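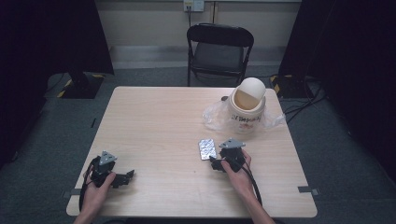

A pair of hand-held grippers, a blister pack and a swing-lid bin at the Plosden returns site.

Going through the bins at Plosden
By Josefina Aravena
Aug 18, 2024

The Plosden site handles returned medicines for pharmacies, and it smells like a dentist's waiting room. I was there for the open day, which drew a decent crowd for a building whose business is throwing things away. We got visitor badges, a safety talk and a muffin. The muffin was the least automated thing I met all morning.

The old job is easy to describe. A tote comes in from a pharmacy. A person opens it, looks at each pack, decides which stream it belongs in and drops it there. Then the person does it again until lunch. Jhun Barredo did that for long enough to be able to tell three kinds of foil apart by the sound, a skill he demonstrated for us with his eyes closed and which he admits has not come up at parties.

These days he is a "handling demonstrator." The site is preparing for a sorting system from a firm called Zerkis, and the arms have to learn from somebody. So people like Jhun spend part of the shift at a table with a gripper in each hand, picking up blister packs and putting them in a bin, over and over, while the movements are recorded. The target is 200 good runs a day between the team. A run in which you drop the pack and say something about it goes in a different folder.

I had a turn. With fingers, a blister pack is nothing. With a black jaw where your fingers used to be, it is flat, shiny and smug, and it lies on the table as if it had been painted there. The trick, Jhun told me, is to come in low from the side and let the bumps help you. The swing lid is the second insult. You need one gripper to push it and the other to deliver, and there is a moment when both are in the way of each other and you understand why the arms need lessons.

The cables take getting used to as well. By my third try I was holding my elbows out like someone carrying soup.

What does it change for the staff? I asked this of everybody who stood still. The official answer, given in a room with a projector, is that sorting jobs become "oversight roles" from September. The unofficial answers were more varied. One woman on the line likes the table work because she can do it without a mask and the hour goes quickly. The man next to her finds it strange to be careful for a living, when for years he was asked to be fast. Both of them wanted to know whether oversight pays better than sorting. The slide did not cover that.

Jhun is calm about it. He pointed out that the last big improvement, a conveyor from Tolentino, was also going to change everything, and what it mostly changed was where people stood. He does have one complaint. The demonstrators are told to work in a smooth, repeatable way, and he says nobody good at sorting works like that. You glance ahead, you shuffle, you tidy two packs with the side of your hand while reaching for another. None of that goes into the recordings — so the arms, he thinks, are going to learn to work like a polite beginner.

I put this to the engineer leading our group. She said it was a fair point and wrote it down, and I believe she meant to.

We finished in the hall, where a test arm on loan from Satel was sorting empty cartons behind a screen. It managed 2 while I ate the rest of my muffin. A man beside me said his grandson was faster. The grandson, to be fair, has not been asked to run nights.

The next open day is in the spring. Parking is at the back, past the loading dock, and you should bring closed shoes or they will lend you some.

We use cookies to remember your preferences and measure traffic. By continuing to browse you accept our cookie policy. Accept | Manage settings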